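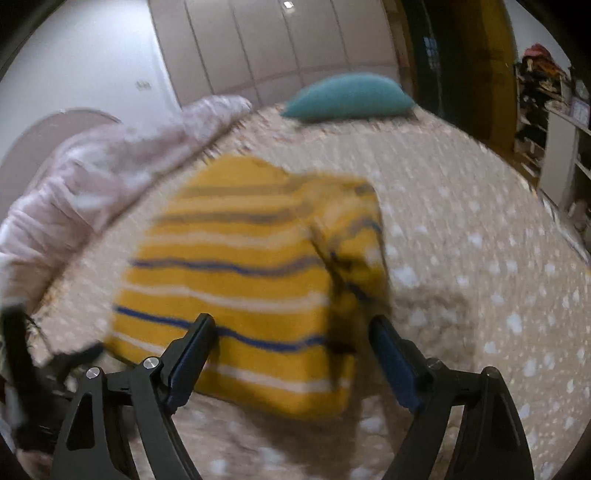 冬天的毛衣拖到六月底才收完。今年五月一直下雨，早晚还冷，衣服洗好了放在椅背上，第二天又拿起来穿，就这么一件一件拖下来。上个周末温度忽然上去了，半夜热醒两次，起来开窗，心想不能再拖了。

我住的房子卧室不大，床边到衣柜的距离刚好够一个人侧身走过去。叠衣服没有别的地方，只能在床上。餐桌也试过，桌面太滑，毛衣一推就跑，而且饭桌上总有油，擦过了也不放心。床上铺着床罩，布面有一点阻力，衣服摊开以后不会乱动，袖子怎么摆就怎么待着。所以每次换季，第一件事就是把被子压平，床罩拉直，枕头推到墙那一头。

先说黄色的那件条纹毛衣。这件是在 Delby 买的，一家卖旧衣服的小店，开在火车站后面，楼梯很陡。买的时候没试，店里那天没有空的试衣间，我举在身前比了一下就付钱了。回家一穿，肩膀正好，袖子长一点，卷一道就行。穿了几个冬天，袖口松了，我用细针收过一次，收得不太好看，卷起来看不出。

两道深蓝色的粗条，夹着白的灰的细条，叠的时候很有用。素色毛衣叠歪了要等放进柜子才发现，条纹的不用，条纹一斜马上就知道了。我叠这件的时候就照着条纹来，先把衣身摊平，从中间往两边抹，抹到条纹是直的，再折袖子。

袖子的折法我改过好几次。以前是两只袖子交叉抱在胸前，像小时候妈妈叠的那样，结果中间厚，两边薄，摞起来一堆往一边倒。后来学 Ingvild 的办法，袖子从肩线往里折，折过来之后再往下拐，顺着衣身的边放。Ingvild Midtbø 是我以前的同事，家里毛衣比我多得多，有些是她外婆织的，一件就有两斤重。她叠毛衣不卷，她说卷了以后外面那一层一直绷着，放半年出来领子会变形。我卷过，领子确实有点变，也可能是本来就变了，说不清。反正现在都平放。

粗针的毛衣袖子折过来会鼓起一块，怎么压都压不下去。我以前会在上面坐一下，现在不坐了，鼓就鼓吧。折好袖子，下摆往上翻三分之一，再对折，翻过来正面朝上。黄色这件折完之后正面露一道深蓝条，放在一摞里很好找。

叠之前还有洗的问题。我的规矩是收起来之前一定洗一遍，哪怕只穿过两次。前年有一件灰色的开衫没洗就收了，觉得反正干净，到了秋天拿出来，腋下有一个小洞，旁边还有一个更小的。拿去给 Guido Pellegrini 补，他在菜市场二楼有个小摊，换拉链、改裤脚，也补毛衣。他把洞翻过来看了看，问我收之前洗了没有，我说没有，他就没再说什么，低头找线去了。补得很好，从外面要凑近才能看到。那次之后我就都洗了。

洗毛衣用冷水，脸盆里放一点羊毛洗衣液，按几下，泡十分钟，换两次水。不拧，用大毛巾裹起来压水，然后平摊在晾衣架上。问题在于晾衣架一次只能摊两件，所以洗完全部要花好几天，这也是拖到六月底的一个原因。中间有两天下雨，晾了三十几个小时还是潮，我把架子搬到走廊里，开着窗，进出都要跨过去。

晾干之后去毛球。我有一个 Bakos 的电动剃毛器，231 块，买的时候觉得贵，用到现在第三年了，刀头换过一次。剃之前先把衣服铺平，底下不能有褶，有褶就会把毛线剃断。黄毛衣的毛球主要在两侧和前臂，就是手臂跟身体摩擦的地方，后背几乎没有。剃下来的毛倒出来是一小团，颜色发灰，和毛衣的黄色一点都不像，不知道为什么。有些地方毛球太小，剃毛器吃不进去，就算了，本来就是毛茸茸的衣服。

然后是装。衣柜是房东留下的，白色，很高，四扇门，占了一整面墙的大半。刚搬来的时候嫌它太大，压得房间暗，想过请房东搬走，问了一次，房东说当初是在屋里装起来的，要拆才能出门。现在觉得幸好没搬。左边两扇里面挂大衣和衬衫，右边两扇是隔板。最上面那层我踮脚也够不到，要搬凳子，就专门放不当季的东西。

以前用的是真空压缩袋。那种袋子抽完气像一块砖头，确实省地方，但毛衣压了半年拿出来全是死褶，蒸汽熨斗熨很久才回来，有一件马海毛的再也没蓬起来过。去年起改用布的收纳盒，Trustholm 的，侧面有一个小窗，可以看到里面是什么颜色。中号的四个，一共 995 块，分两次买的。盒子装满了盖子会拱起来，我一般装到八分，上面盖一张旧枕套。

盒子里的分法也写一下，免得秋天自己又忘了：

一号盒，粗针毛衣，黄条纹在最上面，下面是两件深绿的和一件米色高领。
二号盒，细针的和羊绒的，每件之间垫一张薄纸。
三号盒，开衫、背心。
四号盒，围巾、帽子、手套，还有一条我一直没拆吊牌的羊毛袜裤。

樟木片每盒放三片，旧的用砂纸磨一下又有味道了。樟脑丸我不用，味道太重，秋天拿出来要在阳台上吹一个星期，坐公交车旁边的人会看我。

收衣服的时候总会清出一些东西来。今年清出来的有：一件领口洗大了的黑毛衣，一件 Wajid 落在我这里的深蓝套头衫，一条不知道从哪来的腰带。Wajid Qureshi 去年冬天来住了几天，走的时候说少了一件衣服，我说没看见，原来夹在我的两件中间。发消息给他，他说你留着穿吧，我说尺寸差太多了。等他九月来的时候还给他，先单独放在一个纸袋里，挂在门后面。

黑毛衣犹豫了很久。料子是好料子，就是领口大了，穿在里面会从外套里滑出来。拿去问过 Guido 能不能收，他说收领口要拆掉重新织一圈，不划算，还不如当睡衣。当睡衣太热。最后放进了捐的那一袋里。楼下 Brestus 超市门口有旧衣回收箱，要洗干净叠好装袋，我下午拿下去，箱子已经满了，口子那里塞着一只别人的枕头，只好又拎上来。现在袋子在玄关，过几天再去看。

床上的东西也一起换了。冬天的厚被子晒过装袋，放在衣柜最上层的最里面。床罩没换，还是那条米色的，上面有小白点，四季都用。很多人问过为什么不配一套，我的床品没有一套是成对的，蓝绿色的那个长枕头是靠着看书用的，跟什么都不搭，可是高度正好，脖子不酸。换过两个颜色好看的，都太软，靠一会儿就陷下去了。

枕头的套子拆下来洗的时候发现拉链头不见了，用回形针别上去当拉链头，先用着。

顺便把过去一年花在衣服收纳和护理上的钱加了一下，因为月底要记账。收纳盒、樟木片、洗衣液、剃毛器的刀头、补毛衣、干洗两件大衣，加起来 2,573 块。比我想的多。其中最贵的是大衣干洗，毛衣部分其实没多少。明年大衣也许隔一年洗一次，只把领子和袖口自己处理一下。Rosalba 说可以用湿毛巾加一点点白醋擦，她家的大衣都是这么弄的，我还没试，怕留味道。有人试过的话请留言告诉我。

有几件是每年收的时候都想扔、每年又放回去的。米色高领就是，领子扎脖子，里面一定要穿一件棉的，穿了棉的又显得臃肿。但是颜色好，而且特别冷的那几天只有它顶用。今年也放回去了。还有一件深绿的，左边袖子比右边长一点，是 Lino 的姐姐织的，她织到一半换了针。Lino Zuccaro 自己也有一件，听说他那件是前片比后片短。我这件穿上其实没人看得出，只是叠的时候两只袖子怎么都对不齐，每年叠到它我都要重来两遍，最后把长的那只多折一道。

全部弄完是傍晚。盒子放上去的顺序弄错了一次，四号盒压在一号盒下面，围巾被压在底下，想想秋天最先要用的就是围巾，又搬下来换。凳子有一条腿不稳，站上去的时候要扶着柜门。换完关门，右边那扇还是关不严，下面差一条缝，可能是铰链松了，改天找螺丝刀紧一下。

夏天的衣服倒是很快，T恤和短裤原来就在抽屉里，挪到上面一格就行。亚麻衬衫拿出来全是褶，挂在浴室里，洗完澡让水汽熏一会儿，好一些，但也就好一些。有两件扣子松了，针线盒翻出来放在桌上，还没缝。

秋天打算补一件细针的深灰毛衣，圆领，不要混太多化纤。之前那件袖肘磨薄了，对着灯能看见光，还能再穿一季。

2024年6月30日记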